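Tierney 6-Quart Slow Cooker: Six Weeks of Soups, Beans and One Bad Pot Roast

My old slow cooker lasted eleven years and died in the middle of a batch of chili. I wanted a plain replacement with a timer, a pot that could go in the dishwasher and a lid that stayed put. I ended up with the Tierney 6-quart, the oval one with the dial. I paid full price for it, and I have used it three or four times a week since it arrived.

Setup

You wash the pot and the lid, put the pot in the base, and turn the dial. There are three heat settings (warm, low, high) and a timer that runs up to twelve hours and then drops to warm. The manual wants you to run it once with two cups of water on high before cooking anything. Mine gave off a hot plastic smell for the first half hour of that. By the second use it was gone.

The cord is short. It barely reached the outlet behind my toaster, and I ended up moving the toaster. If your counter outlets are far apart, measure first.

Soups and stews

This is where I have the least to complain about. Chicken and rice soup on low for six hours came out the way I like it, with the thighs falling off the bone and the carrots still holding together. I add the rice for the last 40 minutes. Put it in at the start and you get paste, which is true of every slow cooker I have owned.

Beef stew took a little longer than the recipe said. Seven hours on low left the bigger potato pieces firm in the middle, so I now cut them to an inch or smaller and put them at the bottom, under the meat. With that change, eight hours is plenty.

The pot loses very little liquid. Recipes written for the stovetop need less broth than they call for, usually by a cup or so. My first batch of tortilla soup was thin because I forgot this.

Beans

I boil dried kidney beans hard on the stove for ten minutes before they go in, and you should too, in any slow cooker. After that, black beans and pintos did well on high for about four hours. Chickpeas took closer to five. The skins stayed on and the liquid was thick enough to use as is.

My neighbor Rutilio Ibarra makes pintos every week and borrowed the cooker for a weekend. He liked the result but thought the salt came out stronger than in his stovetop pot, and I agree with him. Salt at the end and taste as you go.

Meat

Pork shoulder was excellent. A four-pound piece on low for nine hours shredded with two forks and needed nothing but a little vinegar. I have made it three times.

The pot roast was my one failure. I used a lean bottom round because it was on sale, and it came out dry and stringy even though it was sitting in liquid. I don't blame the machine for that. I made it again with chuck and it was fine.

The high setting is hotter than the one on my old cooker. A pot of meatballs in tomato sauce was bubbling at the edges after two hours, and the sauce had started to stick along one side. I checked the oval pot with an oven thermometer hung in water, and the end nearest the dial was a few degrees warmer than the other. For long recipes I stick to low and turn the pot around halfway through.

The timer

The dial clicks in half-hour steps and is easy to read from across the kitchen. It does not remember anything, though. We had a short power cut on a Tuesday while I was at work, and I came home to a cold pot of lentils with the dial sitting at off. I threw the lentils out. If your power is unreliable, that is worth knowing — plenty of cookers with a mechanical switch will start back up by themselves.
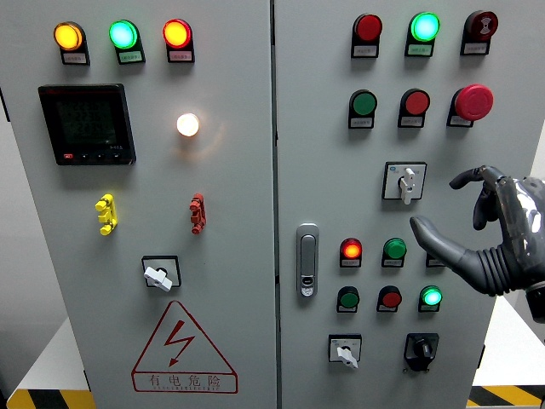 I also wish there were a beep when it switches over to warm. There is only a small light, and you have to be standing close to notice it. Food holds fine on warm for two hours or so. Past that, anything with pasta or fish in it suffers.

Cleaning

The pot is heavy but goes in the bottom rack of my dishwasher with room for a few plates. Burned-on sauce came off after a soak overnight with baking soda. The rim of the base has a narrow groove that collects drips, and you need a damp cloth wrapped around a butter knife to get into it. The glass lid has a rubber edge that holds onto the smell of onions. I leave it propped up to air out.

Compared with the Ivex

My sister-in-law has the Ivex in the same size, and I have cooked in it at her house. The Ivex has a digital panel, a locking lid and a lighter pot. It also heats more evenly. The Tierney costs less and has a better handle, and I prefer the dial. If you carry food to other people's houses a lot, buy the Ivex for the lid. The Tierney's lid just rests there, and I had broth on my car seat after a ten-minute drive.

Who should buy it

It suits someone who cooks for four or five people, mostly at home, and wants soup, beans and shredded meat without much fuss. For two people it is too big. It does best at least half full, and a small batch dries out around the sides.

I would buy it again at this price. I would just put a towel under it in the car.

Good: simple dial, big pot, very good on low
Bad: short cord, loose lid, timer resets when the power goes out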